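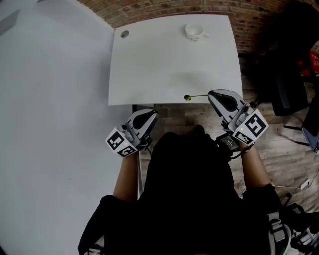

Guadalupe Robles 早上回了我昨晚的邮件，只有三行。她认为时间对齐没做完之前，头部视角和腕部视角的误差不应该放在同一张表里，放了读者就会拿来直接比较，而两列数字里混着的延迟成分不一样。最后一行问 Grelwood 那边的旧数据是不是也有这个问题。

有。我上午查的就是这个。

12月4日 星期二

先记结论，过程写在后面。头部相机的时间戳比手持夹爪相机晚 150 毫秒，同一次开机内基本不漂，重启后会变。之前一直按固定值补偿，补偿值是七月份标的，用的是旧固件。也就是说从换固件那天起，所有用头部相机解算的夹爪位姿都带着一段残余延迟。慢动作里看不出来，快动作里表现为轨迹整体滞后，拐角处像被抹圆了。我原先把这归到平滑滤波头上，还调低过一次滤波的截止频率，方向是反的，今天已改回。

对齐方法。没有用打板，也没有用闪光。取夹爪相机自己跑出来的视觉惯性里程计，算角速度模长；再取头部相机看到的标记方块位姿，减去头部自身运动，差分后同样得到角速度模长。两条曲线做互相关，峰值位置即偏移。角速度模长与坐标系无关，外参没标好也能用，省掉一个环节。缺点是操作者手太稳时峰很平，舀取段基本没有信息，要靠伸手和回撤两段。现在的做法是每条开头让操作者手腕转一下再开始，Trujillo 嫌麻烦，我看了他上午录的几条，转得很敷衍，峰值还是够尖。

亚帧插值用抛物线拟合，三点。试过样条，没有差别，不再试。

头部自身运动这一步要单独写一下，容易忘。头部里程计在低头看桌面时质量最差：白桌面没有纹理，整块区域提不出点，能用的是桌沿、桌上那个穿线孔、地板木纹和远处的砖墙。砖墙特征多，但重复，匹配时有整砖错位的情况，错一块砖的解在重投影误差上几乎看不出来。Arriaga 的录制间是灰墙贴海报，没碰到过。加了极线约束和上一帧先验以后错位没有再出现，但先验给得太紧，快速转头时会丢。折中的阈值写在配置文件里，注释也补了。

标记方块。单面可见时平面位姿有二义性，法向会翻，这是老问题。头部相机从上往下看，大多数时候能看到方块两个面，双面联合解算没有翻转。问题集中在右手：取勺时手腕外旋，方块只剩一个面朝上，接着夹爪前端压到桌沿附近，解在两个法向之间来回跳，每一跳带着夹爪尖端挪开很远。处理办法是保留两个候选，各自往前推，用夹爪里程计的增量打分，连续若干帧输掉的一支剪掉。实现上是一个很小的多假设跟踪，没什么新意，写进论文一段就够。

需要注意次序：这个打分依赖时间对齐，对齐错了打分也跟着错，会把正确的那支剪掉。旧结果里右手误差偏大，有一部分就是这样来的。Robles 说的“混着的延迟成分”比她自己估计的还多一层。
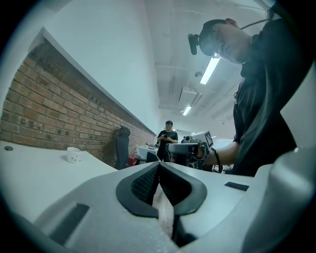

夹爪相机视角，杯子在左侧桌面，操作者戴头部相机，另一只夹爪顶部为标记方块。

夹爪视角的问题是另外一类。手指和网纹指垫常驻画面下部，属于不动的前景，必须掩掉，不掩的话里程计会把一部分运动解释成静止，尺度偏小。掩膜之前是手画的多边形，左右两只共用。今天发现共用不妥，两只的相机装得有一点歪，右边那只壳体右缘有一条漏在掩膜外面，弧形边缘上稳定地挂着几个角点，一直判为内点。重画了，左右分开存。手指开合时掩膜应随开度变，暂时按最大开度的包络来掩，损失一些视野，换省事。

另一个影响是有人走动。背景里有人站着看手机，不动的时候没事，一走开，身上的点会拖着解算走。鲁棒核能压住大部分。桌前的操作者本人更麻烦，离镜头近，另一只手臂横穿画面中部，占的面积大，而且双手协同的时候它和本夹爪的运动相关，鲁棒核不一定判它为外点。想过用分割网络把人整个去掉，Tovar 试跑了一遍，时间开销可以接受，但是手臂去掉以后画面中间空一大块，剩下的点全在天花板灯管和砖墙上，深度都远，平移的约束变弱。她的建议是只去手臂和头，椅子、桌子上的点必须留住。先按她的办。

反过来看，另一只夹爪的标记方块有时会进到本夹爪的画面里，这是一个可以利用的观测：左看右，右看左，头看两边，能闭成一个环。三条边都有的时刻不多，但一旦有，可以直接检验外参。今天写了检验脚本，没有放进优化，只输出闭合残差。残差在平移上比预期大，旋转上正常。怀疑是方块到夹爪坐标系的平移量还沿用图纸值，装配有公差。下次用手眼标定的方式实测一遍，左右各做一次。

数据量。全库 4000 条，任务包括取勺、移杯和双手交接。重算对齐之后，互相关峰值低于阈值的有 1970 条，接近一半，比我想的多。抽看了一批，多数是录得太稳或者太短，少数是头部相机看不到方块。这些不能简单丢掉，丢了剩下的全是动作幅度大的样本，策略学出来会毛躁，Beltrán 在上次组会已经指出过类似的偏差。可行的办法是按开机会话分组，同一会话共用一个偏移，用峰值高的条目去估，峰值低的条目直接继承。前提是会话内不漂。目前的证据是“基本不漂”，我查的会话都不长，长会话还没有查，这一条不能先写进论文。

会话边界本身也不清楚。旧数据里没有记录开机时刻，只能从时间戳计数器回零来推。Skastel 导出的那一批更糟，导出时把计数器抹平成了从头开始的相对时间，回零点没有了。已写信给 Upendo Lyimo，问原始日志是否还在。如果不在，那一批只能逐条估，估不出来的标为未对齐，训练时仅用夹爪视角。

Grelwood 的旧数据固件相同，偏移数值不同，现象一致。下午按同样流程跑完，没有新情况。

策略侧的结果只有一组，记在这里备查，不作结论。用重新对齐的子集训练，动作输出为每只手 6 自由度相对位姿加开度，网络和超参均不动。离线看，预测轨迹在拐角处不再抹圆，和夹爪里程计贴得很紧。取勺段改善明显，勺柄细，抓取点容错小，之前的滞后足以让手指合在柄的外侧。移杯段没有变化，杯柄尺寸大，滞后那一点影响不到。真机评测还没有排上，Trondon 的机械臂这周在换线缆。

杯子有一个次要问题。白杯放白桌上，头部相机自动曝光按整幅画面走，桌面过曝，杯沿和桌面的对比很低，杯身那点深色图案成了主要特征。换成素面白杯估计会更差，可以作为一个消融。曝光锁定值需要重选，现在锁的是按地板测的。Robles 主张不锁，理由是部署时也不会锁。我倾向录制时锁、训练时做亮度增广。没有谈拢，各跑一组再看。

表格按 Robles 的意见拆开：第一张只放对齐前后的偏移分布，第二张放夹爪视角自身的误差，第三张放头部视角，且只用对齐后的数据。原来那张合并的表从草稿里删掉，文字里引用它的地方有几处没有改，明天接着改。

右手方块的朝向也讨论了一下。方块如果往内侧转一个角度，取勺外旋时就能保住两个面。代价是左右不再镜像对称，CAD 要改，外参全部重标，旧数据和新数据之间多一个变换。Tovar 认为值得。我认为多假设那一套已经够用，改硬件放到下一批采集再说。先打一个斜垫片试，不动原件。

待办
长会话漂移检查，先挑最长的几段。
方块到夹爪的平移量实测。
掩膜随开度变化，优先级低。
配置文件里七月份的固定补偿值删掉，改成缺省即报错，免得再有人沿用。
等 Lyimo 回信。

晚上又跑了一遍闭合残差，把左右掩膜分开以后平移残差降了一点，旋转没动。说明里程计尺度也占一部分，装配公差未必是全部原因。脚本留在后台算剩下的会话。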